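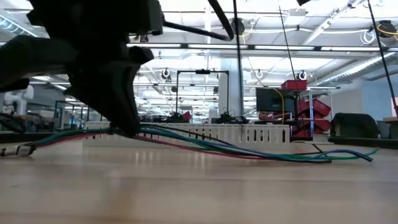

4. Sorting the wires

Clear the tabletop before you start. Wires left to themselves will tangle out of spite.

1. Lay the bundle flat, connector to your left.
2. Fan out the loose ends. Do not pull on them – they remember.
3. Match each color to the chart on page 7. Green and teal are different colors, whatever your desk lamp says.

Caution: Unplug the Bovo supply first. Bravery is not covered by the warranty.

4. Set the wooden blocks down with a gap between them.

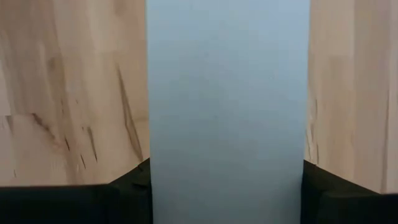
Do the blocks have to match in grain?
Any sound pair will do. Knots and streaks are fine, but return a block that is split.

5. Run the bundle through the gap and close the cover.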